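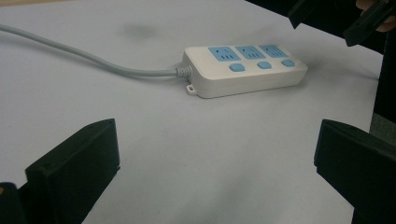 When Robots Come to Work

Look under a desk at your home or at your school. Maybe you will find a power strip there. It has a cord, and it has places where you can push in the plug of a lamp or a computer. You use it every day and probably you never think about who made it. Today we will think about it, and we will visit a factory where people and robots make power strips together.

The factory belongs to a company called Henriques. It stands in the town of Drindari, between the river and the train station, and 290 people work there. For many years almost everything in this factory was done by hand. Now a part of the work is done by robots, and the work of the people is changing too.

What is automation?

Automation is a long word, but the idea is simple. It means that a machine does a job by itself, and a person does not need to guide it every moment. You already know some automation. A washing machine fills itself with water, turns, and stops when the program is over. A door in the supermarket opens when you come near.

A robot is a special kind of machine, because it can move things around and it can be taught more than one job. The same robot arm can put boxes on a shelf in April and turn screws in May. Only its program and its tool must be changed.

How it was before

A power strip has a bottom shell and a top shell. Inside there are long pieces of metal which carry the electricity. In the old way, one worker put the metal pieces in the bottom shell. The next worker joined the cord. Another one closed the shell and turned the screws, and at the end of the table somebody tested if everything was safe.

Turning screws does not sound difficult. But try to turn your hand like this, again and again, until lunch, and then again until it is time to go home! Many workers had pain in the wrist and in the shoulder. Some of them had to ask for other work, even if they liked their table and the friends who sat there.

What the robots do now

The first robots in the factory got the screws. The workers call this machine the Zokik, which is the name of the company that built it. The Zokik picks up a screw, finds the hole and turns the screw until it is tight. It always turns with the same force. A person who is tired can turn a little too weak or a little too strong, but a motor does not get tired in this way.

The second job for the robots is packing. A robot arm takes the finished power strip and lays it in its box. For this it needs a gripper. A gripper is the hand of a robot, and often it has only two fingers. With two fingers you can do more than you think. Try to pick up a spoon with only your thumb and one other finger -- it works quite well. Now try to tie your shoes. Not so easy!

Why is a cord so hard?

Here is something that surprises many children, and many adults also. The hard plastic part of a power strip is easy for a robot, but the cord is difficult.

The plastic part has always the same shape. If the robot knows where one end is, it knows where the other end is. A cord is different. It can make a curve to the left or to the right, it can lie straight or make a knot. Every time it looks new. When you pick up a cord, your fingers feel where it goes, and you correct your hand without thinking. A robot must learn this slowly.

How does it learn? One way is that people show it. A person holds a gripper in the hand, a gripper with fingers like the robot has, and does the job with it. A camera on the gripper records everything. Afterwards a computer studies the recordings and looks for what was the same each time. You learned to write your name in a similar way: somebody showed you, and you tried, and the first letters were not very beautiful.

In Drindari the cords are still folded by people. The engineers of a small company named Ukovia are working on this question, and they say that it needs patience.

What changes for the people?

When the workers heard that robots are coming, many of them were worried. They asked, "Will I still have my job?" This is a serious question. In some factories in the world people did lose their work when machines came, and it is not fair to pretend that it never happens.

At Henriques, the company promised that no one would be sent away because of the robots. 30 workers from the screw tables got new tasks. First they went to a course for 3 months, and they were paid as usual during this time. Now some of them take care of the robots. They fill in new screws, they clean the cameras, and they stop the machine if something sounds wrong. Others check the finished power strips. They look for scratches and press every switch to feel if it clicks well.

Not everybody is happy with everything. Before, the workers could talk at the tables while they were working. Beside the robots it is louder, and each person stands more alone. So the workers asked for a longer break together, and they got it. Some older workers found the computer screens hard to read, and now the letters on the screens are bigger.

Rules for working near a robot

A robot arm is strong and does not know that you are its friend. For this reason there are rules. There is a yellow line on the floor, and when somebody steps over it, the robot slows down. There is also a red button near each robot. Everybody is allowed to push it, even a visitor, and then the robot stops. Long hair must be tied, and sleeves must be closed.

Try it yourself

Take 2 wooden spoons and use them as the fingers of a gripper, one in each hand. Put a small box on the table and lift it. After this, take a piece of soft rope and try to lay it in the box, with no part hanging out. Which one took you longer? Ask a friend to do it with closed eyes while you say where the rope is. Please use a rope for this game and never a real cord that is plugged in the wall.

Words to remember

Automation: when a machine does a job by itself.
Gripper: the hand of a robot.
Program: the list of steps that a machine follows.
Shell: the hard outside part of a thing.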